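Cahier d'atelier, projet Vokus
14 janvier 2018
Rédaction : H. Kadlec. Présents : K. Kozłowski (téléopération), R. Chmielewska (enregistrement).

1. Reprise du poste chambre

Redémarrage à froid du contrôleur, puis calibration du poignet. Dérive de 7 mm en bout de pince après le transport depuis Bornov, ramenée sous le seuil en deux passes. Le retour d'effort côté maître reste mou sur l'axe 4. Kacper compense à la main, à ne pas laisser comme ça.

Tâche : saisir la télécommande sur le chevet rond, la lever, la reposer au même endroit. Démonstration par télécommande maître-esclave, vitesse plafonnée à 20 % pour les premiers essais. Position de départ : bras replié devant le bord avant du plateau, pince au-dessous de la télécommande dans l'image de tête.

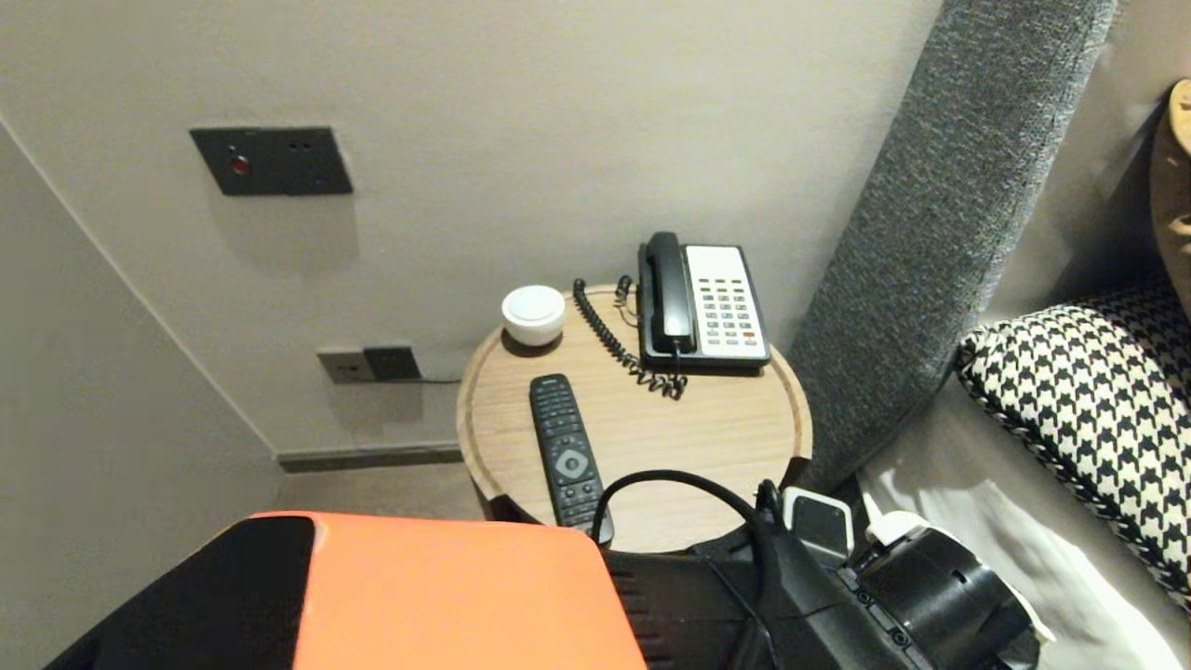 2. Points relevés sur le chevet

Le plateau a un rebord. L'approche rasante est donc exclue, il faut descendre par le dessus et fermer la pince dans la largeur de la télécommande. Celle-ci est posée en diagonale, extrémité basse contre le rebord avant : demander à l'opérateur d'orienter le poignet avant la descente, pas pendant.

Cordon spiralé du téléphone étalé sur le bois, à gauche et devant l'appareil. Zone interdite à reporter dans le logiciel, marge à fixer avec Bronisława. Télécommande noire, pince noire : la segmentation confond les deux dès que les doigts se superposent à l'objet. Essayer un seuil sur la profondeur seule.

Côté lit, l'extrémité de la pince passe au-dessus du drap. Garder cette hauteur au repli.

3. Essais

17 démonstrations enregistrées, dont deux à rejeter (horodatage maître en retard sur l'esclave). Durée très variable d'un essai à l'autre, presque toujours à cause de l'alignement du poignet. Renata a noté les reprises dans le fichier de session, colonne « hésitation ».

4. À faire

Resserrer l'axe 4 du maître.
Réécrire la consigne opérateur (orientation d'abord).
Demander à Wanda si Turthorpe accepte le format Domański pour les trajectoires, sinon conversion chez nous.
Rejouer les essais retenus en boucle ouverte, sans contact, avant tout apprentissage.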